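Skemton Neighbors – Ask & Share
Home | Topics | Renting | Moving | Repairs | Log in

Posted in: Renting > Deposits and moving out

Landlord wants to keep $200 for carpet after a three-year lease

Vandana Rastogi
4/24/18

I moved out of a two-bedroom on Drarnside last month. The lease ran three years and I paid on time the whole way through. Today I got a letter from the management company, Malhotra, saying they are keeping $200 of my deposit for "carpet replacement, living room." There are no receipts with it and no photos.

The carpet was not new when I moved in. The walk-in sheet I signed says "carpet fair, some wear by door." I vacuumed before I left and there were no burns or pet stains. There was a flat path from the door to the kitchen, which is where everybody walked.

Is this something they can charge for? The letter says I have 30 days to dispute it in writing. I would like to know what to put in the letter before I send anything.

2 replies

Neema Mwakyusa

A flat path from walking is normal wear in most places, and a landlord usually can't take normal wear out of a deposit. Damage is different – burns, rips, pet stains, bleach spots. Your walk-in sheet helps you a lot because it says the carpet already had wear before you lived there.

Write a short letter. Put the address, the dates of your lease and the amount they kept. Say that you dispute the charge, quote the line from the walk-in sheet and attach a copy. Then ask for the age of the carpet, an itemized bill and any photos they took at move-out.

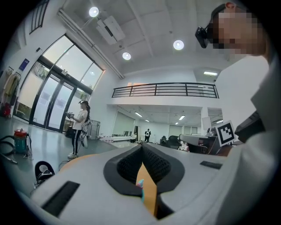

The age matters more than people think. Carpet in a rental is often treated as having a set useful life, and if it is near the end of that, there is very little value left to charge you for. I had a landlord drop a charge once when I asked what year it was put in.

Send it certified and keep the receipt. Give them a date to answer by. If they don't, small claims is the next step, and you don't need a lawyer for it. Check your state's deposit rules first, as some states let you ask for up to 3 times the amount if it was kept in bad faith.

Keep phone calls out of it if you can. If they call you, send an email afterward saying what was said.

Mohit Bisht

Same company kept part of mine in August, for blinds. I called twice and got nowhere, then sent a letter like the one above and the check came. Don't cash a partial check if it says "paid in full" on it until you've asked somebody. Also did you take any pictures when you left? Even phone ones would help.

Contact | Forum rules | © Skemton Neighbors | Back to top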